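Visit report: Urquijo furnished-unit open day, Kirnville

The Kirnville building opened its upper floors to visitors on 09/11/2023. Urquijo manages the building and Dostik did the floors and the stair work. I went mainly for the second of these, with a secondary interest in how the furnished units are being specified. Benito Prieto from Urquijo led the tour, which took 40 minutes, and Trinidad Villanueva from Dostik joined on the upper level to take technical questions.

Access is by the main stair. The elevator was locked off for inspection, so everybody walked up, which gave a fair chance to judge the handrail under normal use. The height felt consistent on each flight and the rail did not move when leaned on at mid-span. Villanueva said the dark finish is an oil, applied in 2 coats before installation and touched up on site at the joints. I found one joint on the second flight where the touch-up had a different sheen. It will probably even out with handling.

The curved section at the top is the piece most people had come to see. It was made up off site from shorter lengths and delivered in one part. According to Villanueva, getting it around the half landing took longer than fixing it. The posts below are black, with horizontal bars between them. Horizontal bars are a known issue where small children are expected, and one visitor raised it. Prieto answered that the units are let to working adults on short contracts and that a clear infill panel is available on request. He did not have a price for the panel.

The upper level is one open room with the stair opening along one side. The floor is wood plank throughout, with no threshold strip at the head of the stair. I checked the board ends near the opening, where movement usually shows first, and saw no gaps worth recording. There was a slight creak two boards in from the wall. Prieto wrote it down.

The table is the main item of furniture up here, and it stretches diagonally across the view below.
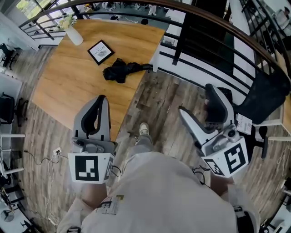
Upper level: the table, with the railing and curved handrail behind.

The top has a warm honey-brown tone, noticeably lighter than the handrail. I asked whether the difference was deliberate. Villanueva said the handrail was matched to the stair treads and the furniture was ordered separately by Urquijo, from the Runar range. The two tones work well enough in daylight. Under the evening lighting, which Prieto switched on for us, the handrail reads as nearly black and the contrast is stronger.

Table dressing is minimal. A white vase of pale yellow-green flowers stands at the far corner, and a small card in a black frame lies on the top. I would move the vase inboard in a let unit, as a corner position next to a walkway is asking for breakage. A black folded umbrella was on the table too, and it points to a practical gap in the specification. The schedule I was handed lists no umbrella stand or coat hooks for this level. The only hooks are at street door level, and people will carry wet things up regardless. I suggested a tray and a short rail at the head of the stair. Prieto thought this could be added without trouble.

The ledge wall under the railing is white. It is a convenient height for putting things down, which will mean scuffs. Villanueva confirmed that an ordinary washable paint was used and that a timber cap had been priced and dropped.

The furniture schedule for the whole building runs to 113 items across 21 units. Chairs are to be stackable, tables are all the same model, and replacement tops can be ordered without the legs. Lead time was not stated.

Points I would follow up before a second visit: the cost of the infill panel, the sheen at the handrail joint after a winter of use, and whether the plank floor has any acoustic layer under it. Villanueva believed it did but wanted to check the drawings. Coffee was served on the first floor afterward. Parking is behind the building, entered from the north side, and the barrier needs a code from reception.

Contact: Urquijo Kirnville, visitor desk | © Urquijo. All rights reserved. | Back to top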